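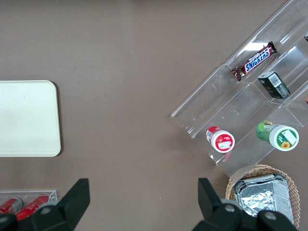
The Last Route of Sherif El-Sayed

Jommont had one bakery, one bridge and one mailman, and when the mailman died in March the whole town wanted to write the obituary. I got the job! I was nineteen, I had been at the paper for 4 months, and I had never written anything longer than a bowling report.

So I walked his route. I started at the bridge at six in the morning, the way he did, and I knocked on every door that had a light on, and oh, the things people gave me. Mrs. Pyo on Corkard Street told me he sang to her geraniums (badly, she said, and always in Arabic). The twins at the gas station said he taught them to whistle with two fingers, and then they both showed me, so loud that a dog started up across the river.

By noon I had filled a notebook and my editor had given me 400 words.

"Four hundred!" I said. "He gets the geraniums and nothing else!"

"How many have you got?"

I counted them at my desk. It came to 1,251, and I hadn't even reached the part about the winter the bridge iced over, when he carried heart pills up to Sekside Farm on foot and stayed for soup.

She read it standing up, with her coat on. She laughed at the whistling. Then she picked up the phone and told the printer to pull the tire ad off page three.

"Cut it to 1,000," she said, "and don't you dare touch the soup."

I took out the part about me on the bridge and ran it down to the press room.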